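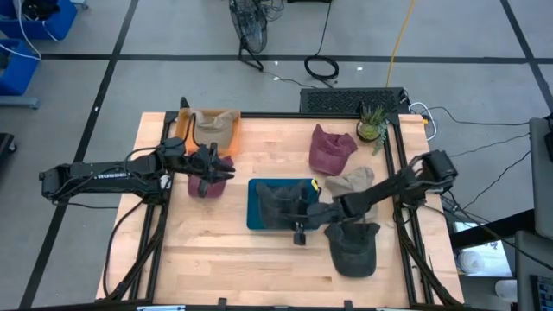 Two-arm cap sorting at the Gikico workshop in Stetitz. Photo: Gikico

FOR IMMEDIATE RELEASE

Gikico opens Plurnent, a hands-on teaching service for two-arm robots

Small warehouses and shops can now have a robot shown a job by a person at the controls - no programming on the customer side

STETITZ, 26 Sep 2025 - Gikico today opened bookings for Plurnent, a service that teaches two-arm robots everyday handling jobs by having a person do the job first. Through the arms. An operator sits at a pair of hand controllers, the robot arms follow along, and every move is recorded. Do that enough times with enough variety and the recordings are used to train the robot to do the job by itself.

First job on the list is caps. Baseball caps, mixed colors, sorted into bins and trays. It was picked with the first Plurnent customer, online headwear seller Fakir, which gets a lot of returns and sorts all of them by hand.

"Caps look easy," said Amerley Addo, head of teaching at Gikico. "Then you try picking one up with two fingers. The brim is stiff, the crown caves in, the strap catches on whatever is next to it. A person fixes all that without thinking. So we let a person fix it, and we keep the recording."

How a session runs

A Plurnent session is one operator, one table, two arms. Caps go down on the table in a loose spread, some crown up, some crown down. The operator brings one arm in, closes the gripper on a cap and moves it to the bin or tray called for that round. Other arm holds the container steady or takes the next cap. Then the table gets reset by hand with a different layout and they go again.

The standard teaching package is 300 recorded runs of one job. Operators work in blocks of 60 runs with a break between blocks, because tired hands make sloppy recordings and sloppy recordings teach the robot to be sloppy. Runs with a dropped cap are kept if the operator recovers it cleanly. Runs where the operator gives up are thrown out the same day.

Gikico has 12 trained operators in Stetitz. Most came from packing and retail work, a few from sewing. None needed a robotics background to start. Training takes nine days, first on foam blocks, then soft goods, then the customer's own items.

"The good ones are a bit boring to watch," Addo said. "Slow approach, same height every time, no showing off. We had a man in January who was very fast, really fun to watch, and we could hardly use any of it. He slowed down and now he teaches the new people."

By hand or by remote

Customers can choose between two ways of showing the job.

Remote teaching. The operator uses hand controllers that match the shape of the robot arms joint for joint. When the operator bends an elbow on the controller, the elbow on the robot bends too. Best for jobs that need both arms at once, and the one used for caps.

Hand guiding. The operator takes hold of the robot arm itself and walks it through the motion. Slower and only one arm at a time, but good for short jobs with a fixed start and finish. Setting a box on a shelf, pressing a lid down, that kind of thing.

Both can be mixed in one package. Gikico will reccomend one after seeing the items and the work table. Video of the job as it is done today is enough for a first answer.

What the customer sends

Items, real ones. Not clean samples from a drawer. Gikico asks for stock in the condition the robot will meet it, so creased, folded, with tags on if that is how it shows up. Also the containers used on site, or the same size and color. Changing the bin after teaching can mean more recording.

What the customer gets

All recordings from the package, the trained job ready to load on a matching two-arm setup, and a written report with the layouts used and the layouts that gave trouble. Recordings belong to the customer. Gikico does not reuse them for another client without written permission.

One return visit is included. If the robot struggles with something new, say a wool cap when it was shown only cotton, operators record extra runs of that item and the job is trained again.

What it doesn't do yet

Plurnent is for table work with light items. No heavy lifting, no glass, no food. No jobs where people reach onto the table while the arms are moving. Sorting by printed size label is being worked on and is not part of the package right now. Fakir will keep doing that part by hand for the time being, and staff there will also check each sorted bin before it goes back to stock.

"We want to be plain about this," said Addo. "If we think your job is a bad fit we'll say so on the first call. Some jobs want a chute and a label printer, and that is cheaper than us."

Next up

After caps, the Stetitz team moves on to rolled socks and knit gloves, both with the same table layout so the arms do not need to be re-mounted. A second teaching table is due in January. It will be set up for hand guiding first and remote teaching later on.

Bookings

Bookings for the standard package are open now, remote teaching or hand guided. Customers outside the area can ship items in and follow their session over a live video link. Visits to the workshop in Stetitz are welcome but please book ahead, the room is small and the operators need quiet during a block.

Pricing is per package and given on request. It depends on the item and how often the table has to be reset, so please include a short description of the job and a few photos with your first message.

About Gikico

Gikico is a robot teaching company based in Stetitz. It records people doing handling jobs through robot arms and turns those recordings into trained jobs for shops, warehouses and small makers. Plurnent is it's first service open to general booking.

Press contact

Amerley Addo, Head of Teaching, Gikico, Stetitz
Interviews and workshop visits by appointment. Higher resolution version of the photo available on request, please credit Gikico.

###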